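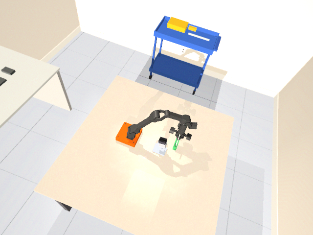
Arm in simulation stops above the part and won't close on it

Þröstur Mikkelsen
Asked 2025-01-20

I'm building a small pick and place arm in our shared workshop in Gullirthorpe and testing it in simulation before I bolt anything down. Two-finger gripper, pointing straight down. The target is the small green piece. The white box with the gray block on top is the next job, so leave that out for now.

The arm gets over the green piece fine. Then I send the close command and one of two things happens. Either the fingers stop short and report a full grip, or the piece shoots off across the table. Timestep is 1/2000 of a second and the piece weighs 17 grams. I've tried more friction and it made no difference. Is it the gripper model or my settings?

Signe Hafstein

Check your collision shapes first. Stopping short with a full grip reported nearly always means the fingers are hitting a collision shape bigger than the part you see. Turn on the collision view and look at the green piece from the side. When I exported mine from Treltasmont, it wrapped every part in one convex hull – fine for a box, bad for fingers. Split each finger into two or three plain boxes and try again.

For the part flying off, lower the closing force. Mine was set to 148 newtons by default. I run 31 and go lower for light parts. Friction won't help while the force is that high.

lesberg_dan

had the same thing, reinstalled and it went away

Charpentier

Signe is right about the hulls. Also check the inertia values on the green piece. If you scaled the model after import, the mass may be right and the inertia still wrong, and then it spins out at the first touch. Recalculate it from the mesh. And slow the fingers down for the last few millimeters.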